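Home | Visits | Workshops | Archive | Contact

Visit notes: an open day at the Klinhom simulation lab
February
By the editor of the Visits page
171 shares | 9 comments

I arrived at Klinhom a little before ten in the morning, and the door was still locked. A small group was already waiting on the steps, mostly students and a few older people from the machine shops near the river. The open day had been announced as "robots for everyone", so I think many of us expected metal arms and noise. In the end we spent almost the whole day in front of screens, and I was glad of it.

The lab works only in simulation. A team of four people builds virtual rooms, puts a virtual arm into them, and lets a control program try to move and grip things. The program is called Sana. The rooms come from another tool, Unda, which places furniture and objects by chance, within some rules. I asked what the rules are. They told me that the first one is that the objects must fit in the room, and that all the other rules are still under discussion.

The first demonstration was about clutter. In a real kitchen or office, things touch each other and hide each other, and an arm must decide where one thing stops and the next begins. On the big screen we got the view from behind the fingers of the gripper. Beside a slab of brown marble with white veins there was a DNA model with colored rungs, a round brown ball, and a pale pink box pressed against something gray and furry. The gripper was open, with a wide space between its fingers.

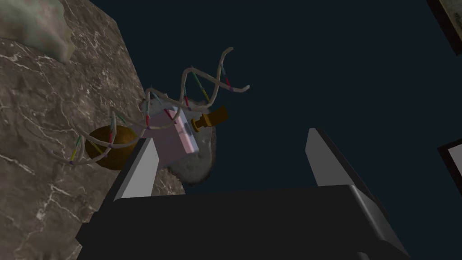

Flusudton wrote under the first version of these notes: I was at the same open day and I would have liked more talk about failed grips. In our workshop we lose more time on soft parts than on hard ones, and a simulated soft part never behaves like the one in my box.

I agree with this comment, and the question was also raised in the room. The team said openly that soft things are their weak point. The physics of a hard box is cheap to calculate. The physics of cloth is expensive, so they simplify it, and Sana then learns something that is a little wrong. They keep a list of these cases on a whiteboard in the corridor. It was a long list, and somebody had drawn a sad face next to "towels".

After the coffee (very good, with small salty pastries) we went to the second room. It is narrow and has no windows, and I had to stand most of the time. The topic here was reaching in tight places. A person who looks for a pen under a table does not think much about the elbow. An arm must plan every joint, and the camera near the fingers often sees only big surfaces at strange angles. I found it hard to understand where I was. Large pieces of wood filled the view, one light and grayish, one very dark, and between them there was a shaded gap.
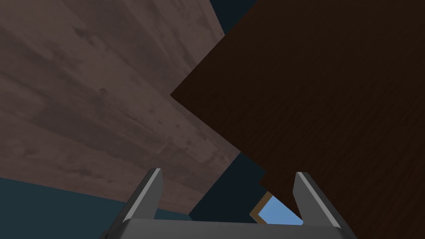
The open gripper and the gap between two wooden surfaces, in the second demonstration.

One of the visitors asked why they do not simply put the camera on the ceiling. The guide answered that they have both kinds of view, but the ceiling camera is blind exactly in the places that are difficult. She compared it with parking a car while looking from a balcony. I liked this comparison, although I do not drive.

We also learned how the work is organized. Each night the computers run 2000 short attempts, and in the morning the team looks at a small part of them by eye. The others are only sorted by numbers. I asked if this is not boring. The guide said that the mornings are her favorite part, and that she always has tea with it.

Before lunch there was time to go back to the tight space and study another view, in which the planks looked to me like the bottom of a table. Low down on the right there was also a bit of light blue with a thin tan border – I took it for a window – and near it a small dark hook. Several of us tried to guess the layout of the room. We did not agree. 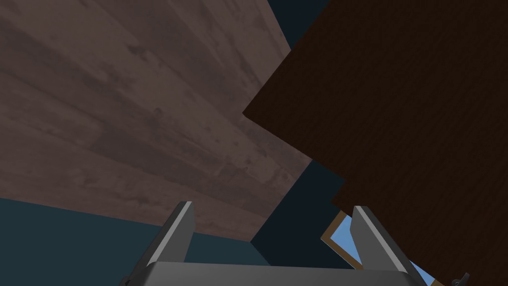

Can a visitor try the system without knowing how to program?
Visitors get a simple controller with two sticks and a button, and a member of the team sits next to them and helps.

I tried it myself in the afternoon. My task was to move the gripper into a free space and stop there, without touching anything. I touched a shelf twice. A boy who was waiting behind me did it at the first attempt and was very polite about it.

A few practical remarks for those who want to go. The entrance is at the back of the building, past the bicycle stands, and the sign is small. The rooms are cool, so bring a sweater. The talks are in English, but the guides speak slowly and repeat when you ask. Lunch is not included. The bakery on the corner closes at two, as I discovered at ten past two.

Previous visit | Next visit | Back to top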